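3.2 Fabric sample and laundering

Fabrics were drawn from the household textile survey begun in 1981 and held at Plencombe. Of the 693 garments on record, we kept those with a woven structure and a complete care history. Knits were left out, as their recovery from creasing follows a different curve. Each garment was washed at the setting on its care label, spun once and line dried indoors. Crease recovery was then scored by two raters working apart, and disagreements were settled by a third (Bjarnason).

Checked and plaid cloths made scoring easier – a fold that shifts the lines of the pattern can be traced by eye across the whole panel. Figure 2 shows blue-and-white plaid in a crumpled state.

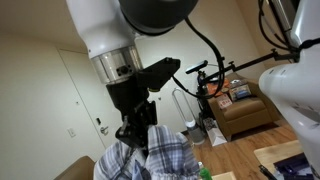

Figure 2. Crumpled plaid fabric, blue and white.

3.3 Scoring scale

Scores ran from 0 (no recovery) to 200 (flat). Garments below 70 on first scoring were washed again and rescored after a full day at room humidity. The Sasaki correction was applied to blends only. Plain cottons were left uncorrected, and their scores are reported by wash cycle in Table 4.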